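November
Prepared by Haruto Wada

# Ellthorpe Review Index: Data Card

The Ellthorpe Review Index records notices of books on journalism, printing and the periodical trade that appeared in small literary magazines. The current release holds 165 reviews drawn from 7 titles, including the Brostent Quarterly and Sayce.
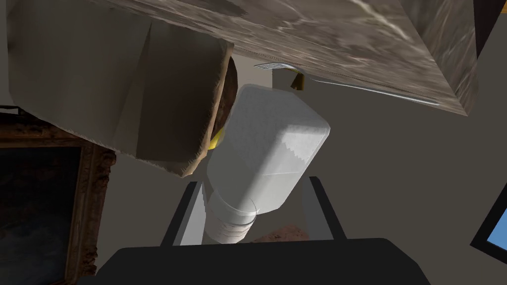
Rendered view: gripper and translucent bottle.

## Contents

Each row represents one review. Fields cover the reviewer, the book's author and publisher, the issue, and the page range. Unsigned notices carry the value "anon" in the reviewer field. Full review text is excluded. 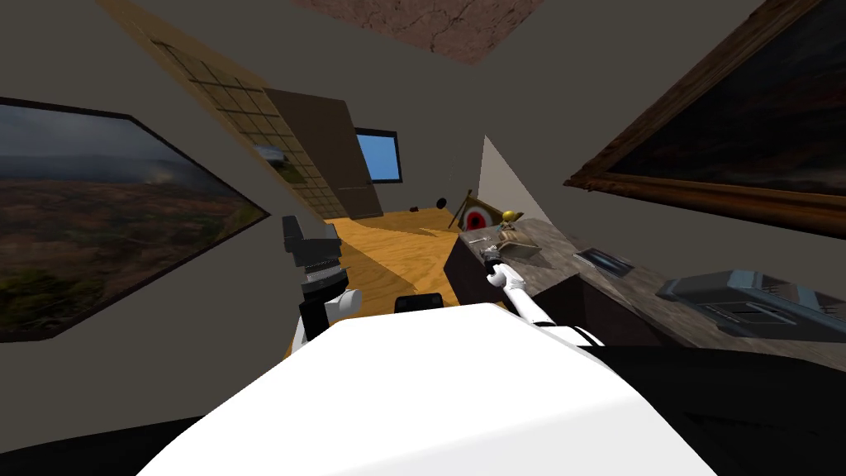 May the index be used in teaching?
Instructors may copy and adapt any part of it, provided the Ellthorpe Review Index is credited.

## Known Limitations

Coverage of Drandham is incomplete, as about 40 reviews were entered from contents pages alone and lack page ranges. Spellings of publishers' names follow the original issue and have not been standardized.

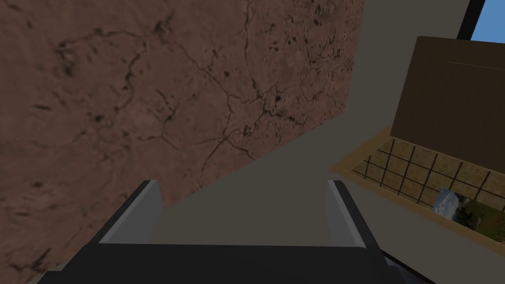

Page images of the magazines are held separately and may be requested for checking. Paper condition varies across the set. The worst covers in the Drandham run have a surface much like the brown slab, with thin, dark cracks branching across it and small pits elsewhere, and 30 issues in this condition are excluded from handling. Requests should be addressed to Toshio Hirose.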